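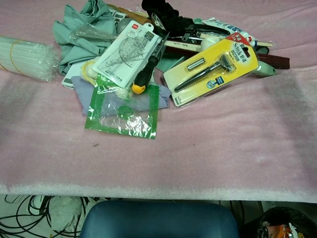
Before the Kulell lap steel makes its first sad noise, it needs strings, a tuning and somewhere to lie down. It ships without tension on the neck, which is good for the neck and bad for anyone who promised to play at supper. Set aside an evening. Work on a table with something soft over it; a pink fuzzy blanket pulled down over the front rim does the job as well as any luthier's mat, and the finish will not care about the color. Leave the near half clear for the instrument and let the odds and ends heap up at the back, as they will anyway.

7. Stringing and First Tuning

You will need the string set from the lid pocket, the Yeom tuner, the winding crank, a pair of wire cutters and the steel bar. The bar is the heavy, shiny thing that looks like it fell off a plumbing display.

1. Lay the instrument on its back with the tuning pegs to your left. Left-handed players should read the Purnismont supplement first, then come back.

2. Start with the thickest string. Feed the plain end through the tailpiece from behind and pull until the ball end seats with a small click.

3. Bring the string over the bridge, up to the nut and into its own slot. The slots are cut to size. If a string sits proud of its slot, it is in somebody else's.

4. Thread it through the peg, leave enough slack for a few turns, and wind so each turn lies below the last. Stop when the string no longer flops.

5. Repeat with the remaining strings, thickest to thinnest. Trim the ends only when all of them are on.

CAUTION: Cut string ends are sharp and travel well. Turn your face away when trimming, and collect the ends before they find a sock.

6. Clip the Yeom tuner to the headstock and bring the strings up slowly to open D: D, A, D, F sharp, A, D, low to high. Go over the whole set more than once. New strings stretch, and they will all be flat again by the time you reach the last one.

7. Plug in with the volume at zero. Raise it gently. A faint hum is normal. A loud one means the cable is not all the way in, or you are sitting beside the refrigerator.

8. Rest the bar on the strings directly above a fret line and pluck. Do not press. The frets are painted on and pushing toward them accomplishes nothing – plenty of guitar players need a week to believe this.

9. Slide up to the next line, adding a little wobble on arrival. You are now playing country music, within limits.

NOTE: Keep the case humidity near 70 percent below capacity on the Zidach pack's dial, meaning the needle stays in the green. We did not design the dial.

NOTE: Change the strings after 200 hours of playing, or sooner if they feel gritty. For buzzing, see Section 9.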